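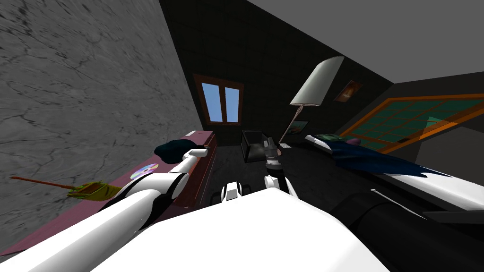

Section 5: Setting Up the Linked Smoke Alarms

If you've done the wiring check in the last section, you're ready for the fun part! Well, I think it's fun. I've now put the Kozma linked alarms into two church buildings (our own hall in Zornthorpe and then the little chapel over at Wemivthorpe), and the second job went a whole lot faster than the first, mostly thanks to the mistakes I'm going to steer you around.

You'll want a full afternoon with no events on the calendar. Choir practice and alarm testing don't mix. I tried it in August and I'm still hearing about it.

What you need on the table

The Bevgate hub and its power cord
All of your alarm heads, still in their boxes
A stepladder tall enough that you aren't standing on the top rung
A drill, a pencil, painter's tape and a marker
Your floor plan from Section 2, with a mark for every alarm
The paper log sheet from the back of this guide

Before you start

Call your alarm monitoring company if you have one, and tell them you're testing. Do it even if you think the new system isn't connected to them yet. Get the name of whoever you talk to and write it on the log sheet, along with the time you expect to finish.

CAUTION: Leave your old smoke alarms up and working until the new ones have passed the full test in step 13. I know it looks silly to have two on the same ceiling for a day or two. Leave them up anyway.

Part A: Waking up the hub

1. Put the hub where people can reach it but little kids can't. Ours is in the hallway outside the office, at about shoulder height on me. Keep it out of the boiler room and away from the kitchen.

2. Plug it straight into the wall. No power strips, and please don't use an outlet that's controlled by a light switch! Flip every switch in the area and make sure the hub stays on.

3. Wait for the light to go from blinking amber to steady amber. The first time it takes long enough that you'll think something is broken. Go get a coffee.

4. Set the clock and the building name. The name shows up on every alert, so pick something a firefighter would understand. "Main hall, east side" is good. I called our first one "Churchy" and had to go back and change it.

5. Change the installer code. It comes set to 100, same as every other hub out of the factory. Write the new one on the log sheet and lock the sheet in the office, with a second copy kept in another building.

Note: If the hub beeps twice and goes back to blinking amber after step 5, you took too long and it timed out. Start step 5 again. Your clock and name are saved.

Part B: Pairing the alarm heads

Do all of your pairing at the table, before anything goes on the ceiling. I can't say this loudly enough. On my first install I put every head up and then paired them one at a time from the ladder, and my calves hurt for days.

6. Take one head out of its box and pull the battery tab. Just one. If you pull a bunch of tabs together the hub grabs whichever one it hears first, and then your labels are wrong.

7. Hold down PAIR on the hub until it chirps, then press the button on the head. You should get a steady green light on both.

8. Put painter's tape on the head and write its location on it, spelled the same way it is on your floor plan. Copy the serial number to the log sheet too.

9. Do the next one. Keep going until the pile is gone.

If a head won't pair, check the display on the hub. Code 161 means the battery isn't seated right, so pop it out and press it back in until it clicks. Code 257 means the head thinks it already belongs to another hub (I got this one with a head we moved over from Wemivthorpe). Hold its button down until it flashes red, let go, and try step 7 again. For any other code, look in the table in Section 9.

Part C: Putting them up

10. Hold the mounting plate in position, mark the holes with a pencil, drill, and screw the plate down. Follow the spacing sheet that came in the box for how far to stay from walls, vents and ceiling fans, and if your local fire department gives you different numbers, go with theirs.

11. Twist the head onto its plate until it locks. Give it a gentle tug. Peel the tape off only after you've compared it with the floor plan.

CAUTION: High ceilings over the sanctuary are a job for somebody with the right equipment and insurance. We hired that part out. A stepladder balanced across two pews is a terrible idea, and yes, it was suggested.

Don't forget the odd corners! The closet where the candles live, the storage space behind the organ, the room with the furnace. When I walked our building with the floor plan in hand I found a whole crawl space door behind a stack of folding chairs. Ask your fire department which kind of alarm each of these should have, as a smoke alarm isn't always the right pick for a dusty or steamy room.

Part D: The full test

12. Tell everybody in the building, and the neighbors too if they're close by. Put a sign on the front door. These things are LOUD.

13. Press and hold the test button on one head. Every alarm in the building should sound, and the hub should show the location you gave it. Have a helper stand in the farthest room with the doors shut and make sure they can hear it clearly. Silence it from the hub, then repeat with the next head until you've done them all.

14. If one stays quiet, move the hub closer and test again before you blame the alarm. Thick stone walls eat the signal. At Zornthorpe I ended up moving the hub across the hallway, and the stubborn one in the vestry came right in.

15. Fill in the log sheet, sign it, and call the monitoring company back to say you've finished. Now you can take the old alarms down.

Note: From here on, run the step 13 test once a month. I do ours right after the Sunday coffee things are put away.

Battery changes, false alarms from candle smoke and what to do after a power cut are all covered in Section 6.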